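Moving the kitchen to the back of the house

10/8/26

We finally have a date for the plasterer, so I thought I would write down where things stand with the house before I forget the order it all happened in.

The plan was always to swap the kitchen and the back sitting room. The old kitchen at Clonness faced the lane, got no sun after breakfast and had a door in every wall. The back room has the light and opens onto the yard. Two builders told us to leave well alone. The third, Patricio Tapia, measured up, went away for a week and came back with a drawing and a price we could manage if we did the stripping out and painting ourselves.

We started in June. The wallpaper in the back room came off in one weekend, apart from the chimney breast, where someone had painted over it with gloss. That took another four evenings with a steamer. Under it the plaster was sound on the left and hollow on the right, so the right side came down as well.

The drains were the real worry. The new sink is on the opposite side of the house from the old one, and the waste has to run under the yard to the existing gully. Patricio dug a trial hole and found the pipe 90 cm down, in clay, in decent condition. He only had to replace one joint. I had put money aside for much worse and it has gone on the floor instead. 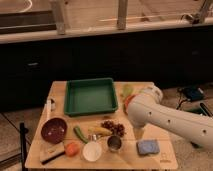

Green tray, white bottle and blue sponge on the board.

The floor is the part I have spent most time on. I wanted quarry tiles and could not find enough of one batch. The yard at Gashaw had 171 of them, reclaimed, and we needed 270. The man there suggested mixing in a second lot with a slightly different red. I took a few home, laid them out dry and could see the join from the hall. In the end we went with lino from Wosell. It was cheaper, it is warmer underfoot and it was down in a day.

The units are second-hand. They came from a house where the owners were putting in something new, and we collected them in two trips with a hired van. One corner cupboard was too wide by the thickness of its own side panel, so that panel is now a shelf in the shed. The worktop is new. Fitting it took Patricio a morning and me most of an afternoon of oiling, with three more coats still to go.

Sockets: have more than you think. We put in six above the worktop and I already want one by the back door for the radio.
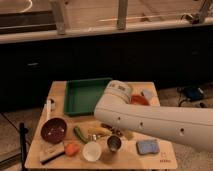 The same green tray, empty.

What is left is the plastering on the right-hand wall, the skirting, a proper light over the sink and the paint. We have tried four whites and a pale yellow called Nelumari, which looked good in the tin and like custard on the wall. It will probably be one of the whites.

The old kitchen has no name yet. At the moment it holds the bikes, the steamer, the leftover lino and a freezer we could not get through the new doorway. The doorway is staying as it is, so the freezer will have to be sold. If anyone nearby wants a chest freezer in working order, leave a comment and I will measure it.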